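### 4.2 Collecting the plate demonstrations

The plate task was meant to be the easy one. An operator moves three plates from a stack into a dish rack, one plate per slot, and the arm records what it was made to do. We collected 157 demonstrations in two modes. In the first, the operator held the arm by the wrist and walked it through the motion (hand guiding). In the second, the operator sat out of reach and drove it with the Zendent controller. Both modes were recorded at 20 samples per second, and an episode ended when the operator pressed the pedal, or remembered to.
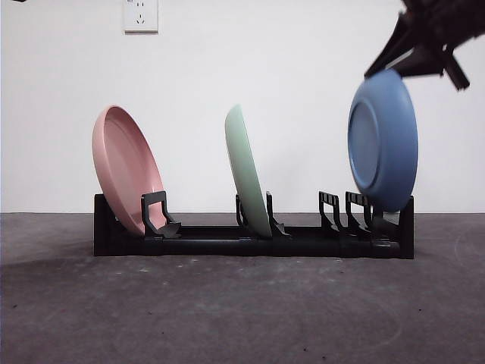 Remote episodes were slower, and most of the extra time went into the last stretch of each placement. An operator who would drop a plate into a rack at home without looking becomes, at the controller, a person defusing something. With the plate hanging just over the slots, as the blue one does, the operator has to judge its tilt and its height at once, and the fixed camera is much better at showing the second than the first. We kept these hesitations in the data. Trimming them gave tidier curves and a policy that let go too early.

For that reason the wrist view was recorded in every episode and passed to the policy next to the fixed view. It loses sight of much of the rack whenever the arm turns, but it shows the gap between neighboring plates from close by - a gap the fixed camera often sees edge-on.

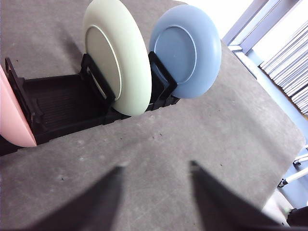
**Figure 3.** Wrist view with the pink, green and blue plates standing in the rack and the gripper fingers open.

Of the 157 demonstrations, 107 were kept for training. The rest were dropped for a late pedal press, a missing camera stream, or a plate placed in a slot that the operator later described as "close enough." Hand-guided episodes survived this filter more often, although they brought a fault of their own: the operator's forearm wandered into the fixed view, and an early policy seemed to regard it as part of the task. 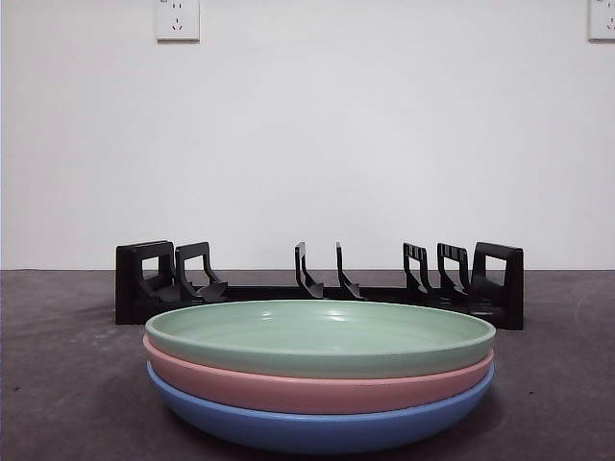

The kept episodes were converted with the Pomon toolkit and resampled to a common length of 1,000 steps. Gripper commands were stored as open or closed, with nothing in between. Operators disliked this and said so, but a continuous signal mostly recorded how firmly each of them squeezed the trigger. Section 4.3 compares policies trained on each mode alone and on the two together.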